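Print this chapter | E-mail this chapter

By Joana Sequeira
Posted in September

Chapter 8
Buying a First Arm: The Tramdale Kit

In Chapter 7 we took apart a gripper on paper. We drew the forces, worked out the friction, and argued over how wide a pair of jaws should open. Now we get to do the fun part! This chapter is about a kit you can order, unpack, bolt to a bench, and put to work, and it will carry us through the next several labs.

The kit is the Tramdale tabletop arm, sold by a small firm called Mevora. It costs $2699 with the two-finger gripper and the wrist camera included. That is real money for a school, and I don't want to wave it away. But I have taught with cheaper arms (a few of them very cheap) and spent whole afternoons tightening the same loose joint, and I would much sooner spend those afternoons on picking things up.

What comes in the box

The arm arrives in two cartons. The big one holds the base, the upper arm, and the forearm, already wired. The small one holds the wrist, the gripper, the camera, a power supply, and a bag of fasteners that you should empty into a dish before you do anything else. The printed guide is thin but good. Conceição Mendes rewrote it last year after the first version sent people to the wrong page for the wrist cable, and the new drawings are a pleasure to follow.

My students usually have the arm standing in one class period and moving in the next. Leave the calibration for a third. You will run it again every time you remove the gripper, so it pays to learn it slowly.

What the arm does well

Reach and repeatability are both fine for the price, and Section 8.3 shows you how to measure them yourself with a dial gauge and a block. What makes me happy about this kit, though, is the camera. It sits at the wrist and looks out past the fingers, so the picture moves wherever the gripper moves. Joaquim Salgado, who built many of the exercises in this book, calls it "riding along," and once you have watched a pick from back there you will see why we use it so much. You get to see the last inch of the approach, where most of the trouble happens.

The software will also let you save a picture at the moment the jaws stop closing. Turn this on! Each saved grasp becomes a record you can go back to, and by Chapter 13 you will have a good pile of them to sort.

What it does less well

The jaws are stiff. The force setting has only a few steps, and the lowest is still firmer than I would like for paper cups. The cable along the forearm can snag if you ask the wrist to turn too far one way. Cristóvão Matos fixed ours with a loop of soft tape and a longer clip, and Mevora now sells a similar clip on its own. The motors are rated for 3000 hours, and I have not owned an arm long enough to check that.

Choosing your first objects

Soft objects make the best first lessons with this kit, and I would start with them even if your class is itching to lift a wrench. Plush gives a little, forgives a crooked approach, and shows you where the force is going. A stuffed banana held at its bottom end is a fine thing to study: the fabric bunches and wrinkles where it goes in between the two black fingers, while the body above them still stands up and keeps its shape. Ask yourself how the grip would change if the jaws took it higher, nearer the piece that juts out to the side. Then try the same question on a rigid object, such as a mug, and notice how much less the surface tells you. 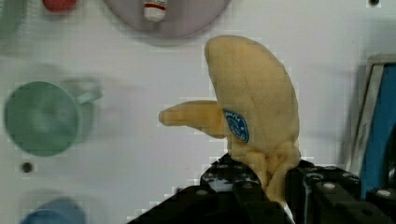
Before you start the labs

Read Section 8.1 with the arm switched off and the guide open beside you. Find the stop button and let everyone in the group press it once. Keep a notebook page for each object, with the force setting, the grip height, and a line on how the pick went. Short notes are fine. "Slipped at the top" is a perfectly good entry, and you'll be glad of it later.

If your school has the older Briltard arm, you can still do every lab except 8.5, which needs the wrist camera. Celeste Tavares has worked out the changed settings and they are printed in the back of the book.

Words to know in this chapter: approach, compliance, grasp height, jaw force, repeatability, wrist camera.

Related chapters
Chapter 7: Grippers on Paper
Chapter 9: Teaching a Path by Hand
Chapter 13: Sorting Your Grasp Records
Appendix C: Settings for the Briltard Arm
Reader review: The Garrido Suction Cup Set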